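Equipment planning > Laundry cell budget, what are we missing

lgill_miltura
7/10/23

Putting together the number for the laundry cell at Miltura and need a sanity check before it goes upstairs. Single arm, wrist camera, two finger gripper, front load washer, basket on the floor. Job is basket to drum, shut the door. Nothing fancy.

Have 3000 for the gripper and spare fingers, 1000 for a second wrist cam, 352 for cabling and outlets. Arm is already paid for. Quote from Plosa came in higher on the gripper but includes a year of swaps.

Question is mostly do I buy the Plosa package or go parts only. Also is 352 silly for cabling.

santosh_p
Parts only. Had the Plosa swap deal at Villanueva, used it once. Fingers are cheap, keep a box of them.

352 is low if you need a new outlet run. Whats the power like now? And how much room in front of the door? Post the wrist view if you have it.

lgill_miltura
Power strip on the floor left of the washer, wall outlet on the right. View coming down on the basket:
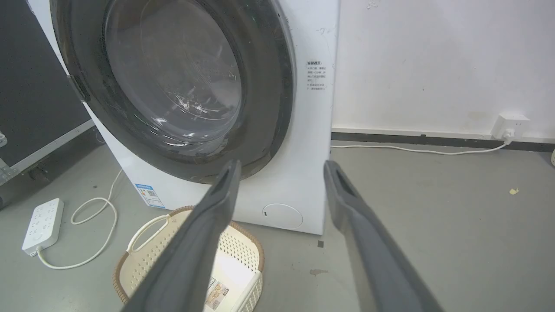
Atomari says to budget the floor first and the gripper second. Cords up off the floor, a fixed spot for the basket, then spend what's left on fingers.

santosh_p
Agree on cords, disagree on the order. Gripper lead time was 30 days for us. Order it now, do the floor while you wait. A cord cover is an afternoon.

And dont put the basket right up against the washer, the door has to swing. Big round door like that needs more room than you think.

kettle9
Going the other way, I'd pay for the swap plan. Everyone says fingers are cheap until the mount goes and you're down for a week. What does a week down cost you Laurier?

lgill_miltura
Not much at this stage tbh. Its a test cell. Different story if we get the second one in August.

kettle9
Then parts only for this one, plan on the second. Ask if they'll let you add it later, they did for us but had to push.

santosh_p
Fine with that. I'd still move the second cam money into cabling. One wrist cam is enough to start, you wont know where you want the other till you've run it a while.

lgill_miltura
Not sure on that. Shiny door, lots of glare on the glass, I want a side view as well. Might go for a cheaper one and put the diffrence into the outlet run.

Will ask Plosa re adding the plan later. Revised sheet going in tonight, gripper first.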